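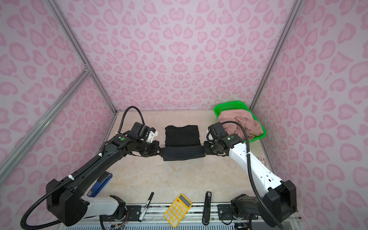
Wallpaper for a rented flat – is it worth the money?

Flidel
I rent a small flat in Kurtuluş and the bedroom walls are plain white. I would like a pink animal print, spots or similar. My landlord agrees if I leave the wall as I found it. Should I choose peel-and-stick or the normal paste type? I have 3,000 lira for it.

Irarel
Paste type. I used peel-and-stick in March and the corners came loose in 2 weeks. My walls have old chalky paint, maybe this is the reason.

Sistov18
I don't agree with Irarel. On clean, firm paint the sticky one holds well. Mine is up for 18 months. But buy one sample first and leave it behind a door for some days.

Flidel
Thank you both. Must I do all the walls? I am afraid that spots everywhere will make me tired.

Irarel
One wall only, behind the bed. Pattern on three sides is too much for sleeping.

Sistov18
Again I disagree, sorry. If the spots are only a little darker than the background, three walls can look calm. Black on pink – no.

Flidel
I ordered a sample. I will write again on Monday.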